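Does the order you place objects in change what the model thinks it can grab? (long, sorry)

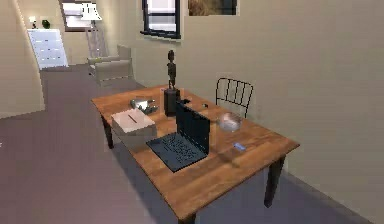
posted by tallow_and_tin

So I've been working on this since last July and I finally have a result I half believe, and I'd like people here to poke holes in it before I write it up.

The short version: we train a grasp ranking model entirely in sim. It gets a rendered view of a table with household stuff on it and puts the objects in order, easiest to pick up first. My labmate Nadine Chamoun wrote the room generator, which we call Hattar, and it fills in a full apartment behind the table (furniture, lamps, windows, the lot). For ages we all assumed the background was just there to stop the model from overfitting to a blank wall.

What I did was take 203 held-out layouts and render each one twice. Once with the whole room, once with the same table and the same objects on a flat gray void. Same camera, same light on the tabletop. Then I compared the rankings.

For boxy things, like the closed cardboard box with the slot in the top, the ranking barely moves. For the clear glass bowl it's all over the place! With the room in, the bowl usually lands near the bottom of the list. In the void it jumps up, sometimes to first. Thin upright things like the dark figurine on its block base move a bit too, just a lot less.

My reading is that the model is using the room to work out that the bowl is transparent, and with nothing behind the table it decides it's looking at some solid lump. Training set is 800 rooms, 30 object sets. Happy to answer whatever.

posted by mossbracket

Cool result but I'm not sold on the reading. From that camera height the bowl has mostly tabletop behind it, right? You can see the wood grain through the glass. So the transparency cue is sitting there in both versions. Why would it need the wall?

posted by tallow_and_tin

Yeah, that's the part that bugs me too. The grain does come through, but faintly, and there's a whitish highlight across the surface that washes some of it out. My guess was that reflections of the room carry extra information. I haven't tested that though, so it's a guess with a lab coat on.

posted by Gromow_Fan

Did you keep the environment lighting when you dropped the room? "Same light on the tabletop" can mean a lot of things. If your void version still has the key light but loses all the bounce from those beige walls, the glass is going to look completely different and the cardboard won't care. You'd get your exact result with no reasoning about transparency at all.

posted by tallow_and_tin

Ugh. I matched the average brightness of the wood. I did not match the bounce. So the highlight on the bowl is probably different between the two sets and I've been treating them as identical. Ok, that's a real hole, thank you, I hate it.

posted by mossbracket

Easy fix: render the room, bake the lighting, then hide the room from the camera only. Reflections and bounce stay, background goes. If the bowl still jumps, it's the background. If it stops, it was the light.

posted by b_vidal

Hi, Begoña Vidal here. I did something close to this on the Pendine arm a while back, on real tables with a real gripper. I'd go a step further than Gromow_Fan and say you shouldn't be looking at rankings in the first place. A ranking squashes everything. Say the bowl scores 0.41 and the stapler scores 0.40, and a tiny change in shading swaps them. You'd call that "all over the place" and the model would barely have changed its mind. Plot the raw scores.

posted by tallow_and_tin

Fair, but the downstream planner only ever sees the order. It picks the top one and goes. So if two scores are close and they swap, the arm does a different thing. I kind of think the ranking is the honest number here?

(Also I'm not even sure mine is a stapler, lol. Little shiny silver thing behind the box. Hattar pulls from a big mesh pile and half the names in it are junk. From across the table it could be a stapler, it could be a utensil, it could be somebody's tiny sculpture.)

posted by b_vidal

It's the honest number for the planner. It's a bad number for a claim about what the model perceives, and your post makes the second claim. Pick one. I'd be fine with a paper that says "backgrounds change which object gets picked" and stops there.

posted by quillfeather1962

Dumb question from a hobbyist. Does the laptop count as an object? It's open and it's right in the middle of everything, with the screen standing up. If I was a robot arm I'd be way more worried about knocking into that than about whether a bowl is see-through.

posted by tallow_and_tin

Not dumb! The laptop is tagged as an obstacle, so it's never ranked, but it's in the image, and the model does seem to mark down stuff that's close to it. The figurine is standing right behind the screen in that layout and it scores terribly, and I think that's why. The light blue thing near the front edge (USB stick? eraser?) has clear space all around it and gets a nice high score, even though it's small.

posted by mossbracket

Then you've got another confound, sorry. If the bowl is sometimes near the laptop and sometimes not, clutter is mixed in with your void effect.

posted by tallow_and_tin

That one I can defend! Each pair has identical positions, so clutter is the same on both sides. It would shift the scores up or down, but it shouldn't make the difference between room and void.

posted by mossbracket

Unless they interact. Bowl with a messy surrounding might be stable either way, bowl off by itself might be the one that flips. Split it by distance to the laptop and see. You already have the data.

posted by Gromow_Fan

Seconding the split. And please, please report it per object. I reviewed a thing from the Gesden group's workshop where everything was averaged and the only interesting object was buried in the mean.

posted by tallow_and_tin

Ok, so the list as I have it: bake the lighting and hide the room from the camera, plot raw scores next to the rankings, split by distance to the laptop, report per object. Nadine says the baked renders will take almost a week on our machine because the glass is slow. I'm going to start with the bowl layouts and leave the cardboard for last.

posted by b_vidal

Do a few of the cardboard ones early. If the box starts moving around after you bake the light, you'll want to know before you've spent the week.

posted by tallow_and_tin

Good call. Queueing a mix of both tonight, and I'll post the plots in this thread when they're done.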